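Section 4. Preparing the Table and Laying Out the Pieces

This section explains how to prepare the Zindetti glossy table top and how to lay out the Kirley play set on it. Please read the whole section one time before you begin. It is written for the person who sets the table, and no tools are needed.

4.1 Before you start

The top has a gloss coating. It is easy to clean, but it shows every finger mark and every grain of sand. Remove rings and watches with sharp edges before you work on it.

You will need:
- one soft cloth, dry
- one soft cloth, slightly damp
- mild dish soap
- the mug, the plate and the pumpkin from the play set

If the top was stored in a cold room, let it stand at room temperature until it does not feel cold to the hand. Do not use a hair dryer to make this faster.

4.2 Cleaning the top

1. Take everything off the top. Shake the crumbs and dust away with the dry cloth, always in the direction from you to the far edge.
2. Put one drop of dish soap on the damp cloth and press it well, so it does not drip.
3. Wipe along the light gray lines first, then across them. The lines are only a pattern. You can not scratch them out and you should not try.
4. Clean the rim of the round holes in the far corners with a corner of the cloth. Do not push the cloth inside.
5. Dry the top with the dry cloth. Look at it from a low angle against the light. If you see cloudy stripes, there was too much soap. Repeat steps 3 to 5 with clean water only.

Caution: Do not use scouring powder, steel wool or any cleaner with alcohol. Damage of this kind can not be polished away and is not covered by the guarantee.

Note: The holes in the corners must stay open. Do not close them with tape and do not use them as cup holders.

4.3 Laying out the pieces

The basic layout uses the mug at the back, the plate in the center and the pumpkin to the side of the plate. Begin always with the plate, for the other pieces take their place from it.

1. Put the lavender plate in the middle of the top. The raised rim must face up.
2. Press lightly on the rim at two opposite points. If the plate rocks, there is dirt under it. Lift the plate, wipe and put it back.
3. Stand the teal mug upright behind the plate, near the far edge and to the left. Turn it until the handle points to the right.
4. Leave a space of one hand between the mug and the edge. The far edge is not a safe place for anything which can roll or tip.
5. Put the pumpkin to the left of the plate, standing on its base, with the stem end up.
6. Step back and compare with Figure 4-1. 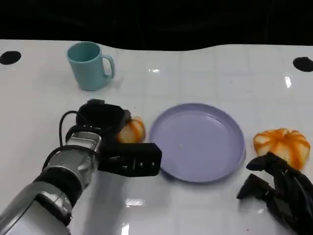
Figure 4-1. Basic layout: mug at the back, plate in the center, pumpkin at the left.

Small differences are allowed. The plate may be two fingers nearer to you or farther away, but the mug should always stay well behind the other pieces. If children under 7 use the table, we recommend to leave the mug out until they know the other pieces.

Note: Do not slide the pieces over the gloss. Lift them and put them down. One grain of sand under the plate is enough to make a long mark.

4.4 Handling the pumpkin

The pumpkin is the smallest piece of the layout and the one which is dropped most often. The surface is smooth, and with hand cream on the fingers it slips.

1. Dry your hands.
2. Hold the pumpkin low on one side and give it support from the top, near the stem. Do not pull at the stem to lift it.
3. Lift it straight up. Do not roll it over the top.
4. Put it down on its base and wait one moment before you let go.
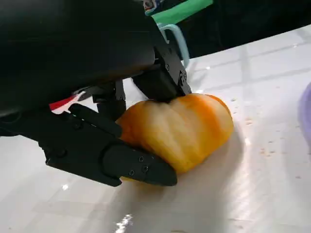
Figure 4-2. Pumpkin held at the side and from the top.

The white and orange coloring is different on every pumpkin. Some have wide cream parts, others have more orange. This is no defect and we do not exchange a piece for this reason.

Caution: The pumpkin is not food. It is also not suitable for the dishwasher or the microwave oven. Wipe it with a damp cloth between the ribs, where dust collects.

4.5 If something is not right

The plate turns when it is touched: The top is still wet, or there is soap left. Dry again as in 4.2, step 5.

The pumpkin falls to one side: Turn it a little and try again. The base is not perfectly even and there is usually one position in which it stands best.

There is a dull ring where the mug was standing: Wipe with clean water and dry at once. Never leave a wet mug on the top overnight.

4.6 After use

Wash the mug and the plate by hand in warm water and dry them. Put the plate at the bottom of the storage box and the mug next to the pumpkin, with a cloth between them. Cover the top with the dust sheet. The coating is made for some 1,000 cleanings with a soft cloth, so you may clean it after every use without worry.

For replacement pieces see Section 7.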